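4.2 Mounting and upkeep of the simulated cell

Most reports on simulated cells treat setup as a solved problem. The arm is loaded, the base is fixed to something, and the paper moves on to success rates. We doubt this is safe. In the Plerkamon cell the base pose is entered by hand in one file and the collision shapes are kept in another, and the two drifted apart twice during the work reported here. Neither drift raised an error.
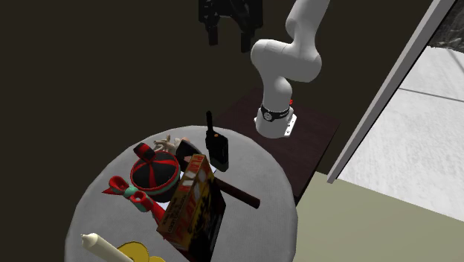

Figure 3. The Plerkamon cell in two layouts, rendered after the March base check.

Base checks in the Fesow toolkit compare the mounting plate with the surface under it at 8 points and report the largest gap. A pass means little. The check reads the visual mesh, while the solver uses the collision mesh, and a stand can look right and still be wrong by enough to spoil a reach. The plate in the first view of Figure 3 rests flat on the brown stand, bolt holes at its corners, and a reader would accept it on sight. We would ask for the collision mesh as well. The bolt holes hold nothing down in the solver, where the base is simply declared fixed.

Repair was dull work. We re-exported the stand, entered the base pose again, and ran 4,000 empty motions to look for contact between the lower links and the mount. The Hendricks procedure asks for only 150, a number given without any argument that we could find. After the repair, 98 of the long run's motions still reported a contact. We traced most of these to a padding value left over from an older gripper model and have not explained the rest.

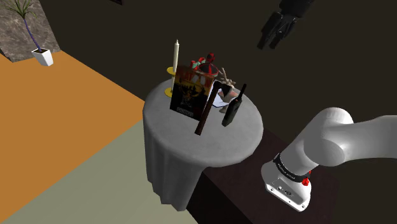 Does a clean base check mean the cell is ready for data collection?

It means the visual plate and the visual stand agree, and that is all. Joint limits, gripper padding and the collision mesh need their own checks, and these should be repeated whenever a layout is changed.

The Bremach benchmark skips this step and loads each layout with the base settings of the one before it. We therefore make no comparison with its published scores in Section 5.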